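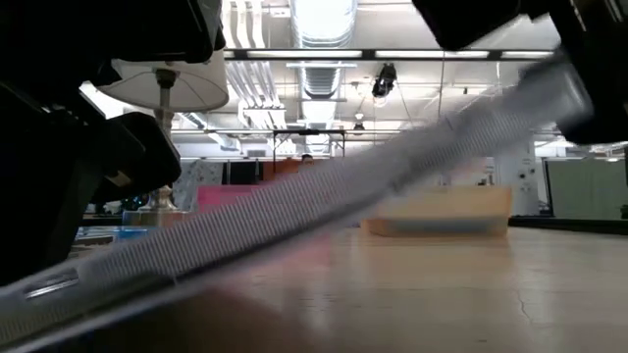 Ribbed tube in motion at a two-arm Drusitz station, with the pink and yellow-orange bins behind it.

Drusitz Two-Arm Recording Station

The Drusitz is a tabletop station for collecting manipulation demonstrations. An operator drives both arms by hand through a pair of leader handles, and the station saves what the arms and cameras record as one episode. The episodes go to whatever training code you use. We sell the station complete or as a kit for a table you already own.

Most customers use it for everyday objects: bins, containers, cloth, cable, hose. Long flexible parts are where a second arm pays for itself. A tube held at one end swings and sags, and a policy trained only on rigid blocks has never had to deal with that. If you plan to record this kind of work, order the long-finger set. The standard fingers will hold a tube but tend to flatten thin-walled ones.

What is recorded

Each episode contains joint positions, gripper opening, operator commands and video from every connected camera, all on one clock. The task name and a free text note are stored with it. Episodes can be marked good, failed or discard from the foot pedal, so the operator does not have to let go of the handles. We suggest keeping the failed ones. They take little space and several teams have asked us how to get them back after deleting them.

Fast motion will blur in the fixed camera at the default exposure. You can shorten the exposure in the Undia settings page, but you will need more light. Do this before the first session – changing it halfway through leaves you with two sets that look different.

Software

Undia is the recorder and comes installed on the station computer. It handles camera setup, episode review and export. Boutros is an optional add-on that plays back an episode on the arms at reduced speed, for checking a recording against the real table. Playback of flexible objects is only a rough check. The arms will repeat their path but the object may not.

Starter data

Every complete station ships with the Stostard starter set, recorded on our own tables. It has 2215 episodes, of which 569 involve a flexible object. The objects and the background clutter were changed between sessions, and lamps and bins were moved on purpose. The set is meant for testing your pipeline before your own data exists. It is too small to train a general policy and we do not sell it as one.

In the box (complete station)

2 follower arms with grippers
2 leader handles
Foot pedal
Fixed camera and mount
Station computer with Undia installed
Stostard starter set on a separate drive

The kit version leaves out the computer and the drive. The table, bins and task objects are not included in either version.

Setup notes

Bolt the arm bases down. Clamps work loose after a few days of recording and the calibration goes with them. Run the calibration routine again whenever a base or camera has been touched, and record 20 short episodes of a simple pick and place before starting a real task. Look at all of them.

Glossy tabletops are fine for training but can confuse the automatic camera calibration. Lay the printed target on a matte sheet if it fails more than once.

Keep people out of reach of both arms while they are powered. The stop button cuts both arms together and they will lower slowly, so clear anything fragile from underneath.

Ordering

Complete stations and kits are built to order. For lead times or questions about fingers, write to Bohdan Moroz through the contact form and include your table size.

Related items
Drusitz long-finger set
Drusitz spare foot pedal
Boutros playback license
Stostard starter set, replacement drive
Undia camera setup guide

Last updated: April 16, 2018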